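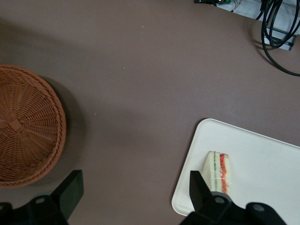
Figure 1. Wrist camera view with both gripper fingers, the woven basket and the wrapped sandwich on its tray.

Courses > Robot Software > Unit 4 > Handout 11

Reading time: 4 minutes

Handout 11: From Wrist Image to Grasp Command

This handout accompanies the second lecture on perception for manipulation. Students should read it before the laboratory session and bring a working copy of the Vodis node from Handout 10.

1. What the perception node must deliver

The planner does not use the image. It requires a target pose in the robot base frame, a grasp width, and a confidence value. The perception node produces these from the wrist image, the joint readings at the time of exposure, and the hand-eye calibration stored in the Tarneck configuration file. If the image and the joint readings carry different time stamps, the pose will be wrong while the arm is moving, even when the segmentation is correct. The node should reject any pair more than 18 milliseconds apart.

2. Masking the gripper

In Figure 1 the fingers appear as black silhouettes, and the one on the right overlaps the lower part of the sandwich. A segmentation model that has not been given a gripper mask may join the finger to the object and shift the computed center toward the housing. The mask must be generated from the current finger opening. A fixed mask is acceptable only when the fingers do not move between images.

3. Transparent film and shadow

The sandwich is wrapped in clear plastic film, and small glints appear along its edges. Depth estimates on such film are often missing or noisy. For wrapped items, fit the support plane to the tray and take the object height from the item table in the Uston package. Do not average the depth values inside the object mask.

Shadow is a separate matter. A soft diagonal band darkens the left half of the tabletop, and a threshold on brightness alone may report its border as an edge. Students who use classical methods should work in a color space that separates brightness from hue.

4. Objects that are only partly in view

Neither the basket nor the tray lies entirely within the image. For the basket, the visible part of the braided rim is sufficient to fit a circle, but the fit should be reported with its uncertainty. The planner should request a second view before it commits to a placement whenever the estimated center falls outside the image.

5. Control near contact

Planned motion ends at a pre-grasp pose above the object. From that point the controller moves in a straight line at reduced speed and closes under a force limit. Soft food items require a lower limit than the default value in Tarneck. The limit is set in the task file and must not be changed in the driver.

6. Preparation for the laboratory

Submit 2 items through the course page:
- a plot of the reprojection error for your calibration
- a log from the Vodis node showing at least one rejected image pair

Reading: Manríquez course reader, chapter 4, sections on hand-eye calibration and on masking.

Contact: Robot Software course office | © 2026 Manríquez Institute | Back to top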